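Home | Science | History | Money | Words | Ask a Question

Does the Color Brown Really Exist?

Print this page | E-mail this page

Posted 1/16/25

Somebody at your school may have told you that brown isn't a real color. It is the kind of thing people love to say at lunch. They say it isn't in the rainbow, so it can't be real, and then they look very pleased with themselves.

Should you believe them? Let's check. When someone tells you a fact that sounds too strange, the best thing to do is ask what they mean by it, and then see if it still holds up.

Start with the rainbow. It is true that there is no brown stripe in a rainbow. You can look as long as you like. A rainbow is sunlight spread out, so each part of it goes to a different place. Red ends up at one edge and violet at the other, with orange, yellow, green and blue in between. No brown.

But wait a minute. There is no pink in a rainbow either, if you look at the single stripes, and there is no white, gray or black. Does anyone tell you that white isn't real? If "real" means "has its own stripe in the rainbow," then you have to throw out a lot of crayons. That should make you suspicious of the rule.

So what is brown? Mostly, it is orange that is darker than the things around it. Some browns lean toward red and some toward yellow, but dark orange is a good place to start. If you don't believe that, good. You shouldn't believe it just because it is on a web page. Try this.

On a computer, open any drawing program that lets you mix colors with sliders. Pick a strong orange. Fill a box with it, and leave the rest of the page white. Now move the brightness slider down, a little at a time. The orange gets duller, and then at some point you will want to call it brown. You didn't add any brown. You only took light away.

Next, make the whole page black and leave your brown box where it is. Turn off the lamps in the room and look again. Many people say the box starts to look orange. Not everyone does, and it works better on some screens than on others, so if it doesn't work for you, write that down. A test that fails is still a test. 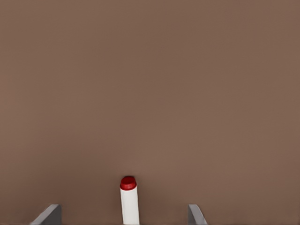

Why does a color look different when the light reaching your eye is the same?
Your brain compares each patch of color with whatever is near it, and it decides what to call the patch after it has made that comparison.

Black backgrounds matter for that reason. In the dark, with nothing brighter to compare it to, the box is just a dim orange light. Put it next to bright white and your brain decides that it must be a dark thing. This is why you will never see a brown traffic light, and why nobody sells a brown flashlight that works. A light shining by itself in the dark looks red, orange or yellow.

Now for the number part. You may read that orange light has a wavelength near 600 nanometers (a nanometer is a very tiny length), and that the yellow part of the rainbow is at some 570. That is fair enough, as long as you remember that nobody painted lines on the rainbow. One book will start orange a bit sooner than another. When a book gives you one exact number for where a color begins, ask who chose it.

What about paint? If you have ever mixed all your paints together, you know you usually get something brown or muddy gray. Each paint soaks up some of the light that lands on it. Mix enough of them and most of the light gets soaked up, and what is left is often a dim, orange kind of light. Your art teacher may say that red, yellow and blue always make brown. I wouldn't say always. It depends on which red, which blue, and how much of each. Use too much blue and you can get something close to black.

Then there are the things that are said about what brown does to people. The Javstead paint company sells 12 browns, and its color card says that brown "makes a room feel safe." How would they know? The card doesn't say who was asked. Another company, Calvo, claims on its pencil box that brown helps children concentrate. I wrote in February and asked how they had tested this. They sent back a nice letter and a free pencil, and no test.

I am not saying they are wrong. I am saying they haven't shown that they are right, and those are two different things. A fair test would need a lot of children, some in brown rooms and some in rooms of other colors, all doing the same work. If somebody asked just 8 children, I wouldn't trust the answer very much.

The names are worth a second look too. Tatard makes a brown crayon called Bear and another called Old Boot. I put a mark from each on the same sheet of paper and could not tell which was which. Maybe you could. Eyes are different, and some people see reds and greens in a way that makes many browns hard to sort out.

So back to lunch. If your friend says brown isn't in the rainbow, your friend is right. If your friend says that makes it not a real color, ask whether gray is real. Then ask about the gravy.

Words to know
Wavelength: the distance from the top of one wave to the top of the next.
Nanometer: a length so small that a million of them fit in one millimeter.

Print this page | E-mail this page

Reader comments (3)

We tried the black page in my class and it worked on the big screen but not on my tablet. My teacher said to turn the brightness up and then it sort of worked.

What about magenta?? My brother says that one is fake too.

I teach at the school in Skastholm and we do this with a sheet of orange paper and a shade over it. Please do one on magenta next, they keep asking me.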